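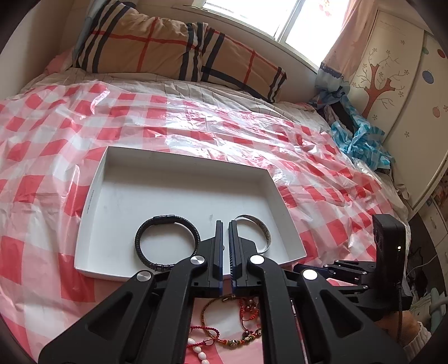 2 min read

Storing bracelets so they don't knot up

Kelly Whitlock
I keep my bracelets in one pouch and every time I want one I end up with a knot. I tipped them out on the bed to sort them. The black braided leather one and the silver cuff are in a white tray now, but the cord ones and the strand of white beads are still in a tangle. Is a tray enough, or do the cord ones need something else? I don't want to spend much, and the drawer I have is only 2 inches deep.

Jade Penrose
A tray is fine for the cuff and the leather one. They hold their shape and won't wrap around anything. For the cords, fasten each one closed before you put it away and lay it flat in its own section. An ice cube tray fits most shallow drawers. To get the knot out, lay it on a towel and loosen it from the middle with two blunt needles. Don't pull on the ends.

Roy Ackroyd
snack bags. one each. my wife has had hers like that for 6 years

Līga Lūse
I agree about closing the clasps. I would keep the white beads away from the silver in case the metal scratches them. A soft cloth folded between them works. Also check the thread on any beaded strand while you have it out. Mine broke in October and I was picking beads out of the carpet for days.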